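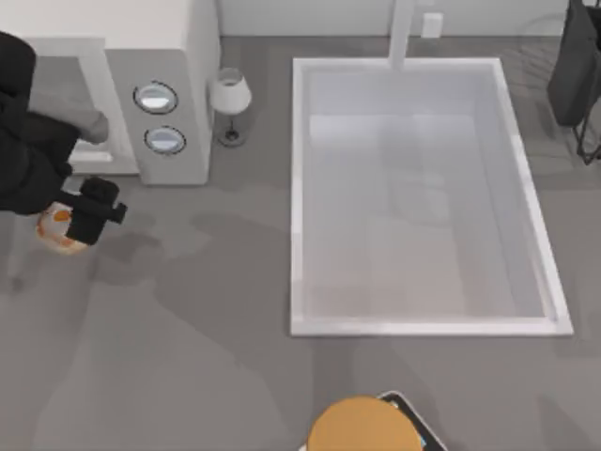

6 August 2019
By Leen Obeidat

We use cookies to remember your reading settings. Accept / Manage

3. Setting up and looking after the Puscombe cell

3.1 Getting the two arms to agree

Most of what I learned about this cell I learned from the simulated copy, so I'll start there. Figure 1 is a render from the copy, with one arm holding the orange-and-white object off to the side of the white tray and the other parked at the near end. We call the first one the reaching arm and the second one the home arm, and I'll stick with those names even though both of them reach and both of them go home (sorry).

Figure 1. Rendered view of the cell model with the object in the gripper and the tray empty.

The thing I cared about most was where each arm thinks the floor is. In the Rimden controller every arm carries its own base frame, and the tray has a third frame that both arms are supposed to share. When I took over the cell in December, the shared frame had been typed in by hand, twice, once per arm, and the two entries didn't match. The gap was 6 mm at the far rim. That sounds like nothing, and for big soft parts it is nothing, but a gripper that comes down 6 mm low on a hard floor will stop the whole line with a torque fault, and then you get to walk over and clear it. I walked over a lot!

So I threw out both entries and measured again. I touched each arm to the four corners of the tray, let the controller fit a plane through the points, and copied the result into one file that both arms now read at startup. Then I did the same in simulation, with the same four corners in the same order, which let me check my arithmetic before anything could bump into anything else.

3.2 Gripper checks

The gripper gave me more grief than the arm. Its finger pads on the real cell are made by Fevico and they wear on the inside edge first, where you can't see it without opening the fingers all the way. My routine is pretty plain: open fully, wipe both pads, look at the inside edge, close on a gauge block, read the width. If the reading has crept more than a hair from the last one I swap the pads and run the closing calibration again. I kept a log of 819 grasps over the first stretch, and 242 of them were done on a pad I would now call worn out. I had no rule for changing pads back then, only a feeling, and my feeling was bad.

The simulated pads never wear, of course. I got around this by making the pad friction a number I can turn down, so that a grasp in the model can slip the way an old pad slips. Haddad, our in-house scheduling tool, picks that number fresh for each run. It took me some 20 tries to find a range that looked anything like my log, and I'm still not thrilled with the low end of it.

3.3 Parking and restarts

One small change saved me a lot of bother. The home arm used to park with its wrist over the tray, which was fine until a restart, when the reaching arm would plan straight through it. I moved the park pose back behind the near rim and added a check at boot: if either wrist is inside the tray outline, the controller refuses to start and prints which arm is to blame. Clearing it means jogging that arm out by hand at low speed, then homing the joints from the base up. I tried homing them all at once and it was faster right up to the day the cable loop caught on the elbow cover. The cover has been replaced and the loop now runs through a second clip, which I check whenever I do the pads.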